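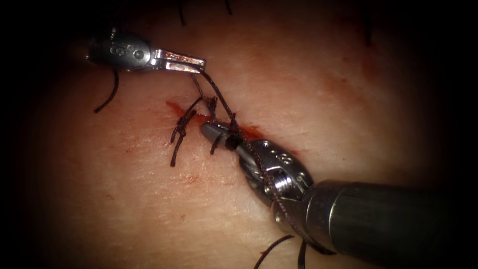 Two instruments on one suture, with a knotted stitch just to the left of the lower jaws.

Workshop Tips: Training a Suturing Policy on Tissue Pads
Collected by Iñaki Robles, with additions from the Rakbridge bench

I love this job! We spent the spring teaching a two-arm surgical robot to tie off short wounds on tissue, and the method that finally worked owes as much to bench habits as it does to the learning code. People keep writing to ask how we set things up, so these are the tips I'd pass along to anyone starting a similar study. Most of them cost next to nothing.

Record the handoff as its own step
Our first policy learned each stitch as one long motion. It was fine at pulling and terrible at passing the thread from one set of jaws to the other. Hefin Penry suggested cutting every demonstration into shorter pieces (grasp, pull, pass, wrap, cinch, release) and training on the pieces with a small label attached to each. We kept one network for all six and let the label tell it what stage it was in. The handoff got better within a day of training, and I did a little dance at the bench.

If you're labeling by hand, mark the moment the second tool closes, even when the first one hasn't let go. Both tools hold the thread for a short stretch and the policy needs plenty of samples from that stretch.

Watch the line between the tools
A tight thread is a gift. When the strand between the two jaws is straight, the camera gives you a very good idea of where the load is going, and you can draw a line from one tip to the other and compare it with the thread. When the thread bows, there's slack. We turned this into a simple slack score and fed it back in as an extra input. No force sensor in the wrist, no new wiring - just a straight line and a curve.

Two lengths lying side by side can fool the score, especially if they twist around each other. Label a few dozen of those by hand and mix them in early.

Keep old thread in the training set
My first instinct was to clean the pad between every run, and our numbers looked wonderful. Then we tried the policy on a pad with cut tails sticking out of a finished knot and it grabbed a tail. Twice! Now we leave some clippings where they fall. A stray black curl near the bottom of the view is exactly the sort of thing the robot will have to ignore later on.

A good mix for us:
- clean pad, no earlier stitches
- one finished knot with the tails cut short
- one finished knot with a tail left long
- loose pieces near the borders, some of them in the dark part of the view

Don't fix the lighting too much
Light the middle of the work and let the outside go dark. It's closer to what a scope gives you. The trade-off is glare on polished metal, and the wrist pins and pulleys are the worst offenders. We tried dulling spray on the tools (please don't, it gets into the joints) and then a diffuser cut from a Gruvness shelf liner, and the diffuser is still up. In training we also brighten and darken the bright spots at random so the network stops treating a shiny pin as a landmark.

Red on the wound edge is worth keeping too. A policy trained only on neat dry slits went looking for the wrong edge as soon as there was any smearing.

How many demonstrations?
We recorded 646 in all and threw out the ones where the operator had to stop and start over. Then we trained on 50, then 200, then the full set, with the same test pads every time. With 50 the robot could pull but rarely passed. At 200 it passed well and fumbled the last cinch. The full set fixed most of the cinching. If you're short on time, collect your 200 and then spend whatever hours remain on cinches alone. I wish we'd done it that way.

Save the bad ones in a separate folder. Hefin used ours to train a small "something's wrong" detector that halts both arms, and it's now my favorite piece of the whole project.

Small bench habits that help
Write the pad number on the underside in grease pencil. Marks on top show up in the video and the network will happily learn them.

Check cable slack in both wrists before the first run of the morning. Ours drift a bit overnight.

Cut thread to the same length every time. We use a notch filed into the edge of a Cantero parts tray.

Keep one operator per batch of recordings. Mixed styles are good for the full set, but inside a single batch they make mistakes hard to trace.

Name files by pad, then by run. I named mine by mood for most of May and paid for it.

Still working on
The policy doesn't handle a second stitch right beside the first as well as I'd like. When the jaws come down next to a finished knot there's very little room, and it sometimes picks the approach that brushes the tails. The Dakotska group sent us a nice idea about planning the lower tool's angle first and letting the upper tool follow, and Hefin has it half coded. I'll add the results under this heading when we have a full round of tests. If you've tried something similar on your own bench, send me your notes, including the messy ones.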